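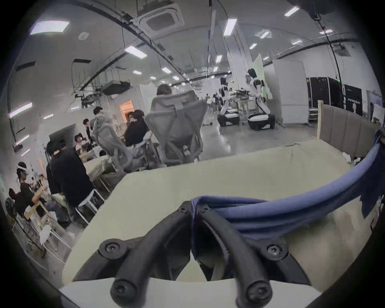 Gray mesh chair, high back, bought for our workroom in August. Two of them, plus a big beige table from Brurkstead.

Good: back is tall, nearly hides whoever's in it. Mesh breathes. Swivels fine, no squeak yet. I sit in mine most of the day and my shoulders quit complaining by week 2, which teh old one never managed.

Not so good: seat foam is thin. Arms wobble a bit. Assembly sheet useless, Parviz did his from memory. Paid 358 for the pair, shipping extra.

Table: pale top, wipes clean, lots of room. Shows pen marks tho. Would buy again, maybe darker.

Chair 4/5. Table 3.5. Gotta run, will update if the arms get worse

Related reviews
Genenlow desk lamp
Jalali folding stool
Small white chairs, are they worth it?

Contact | © Flallavmont Reviews | Back to top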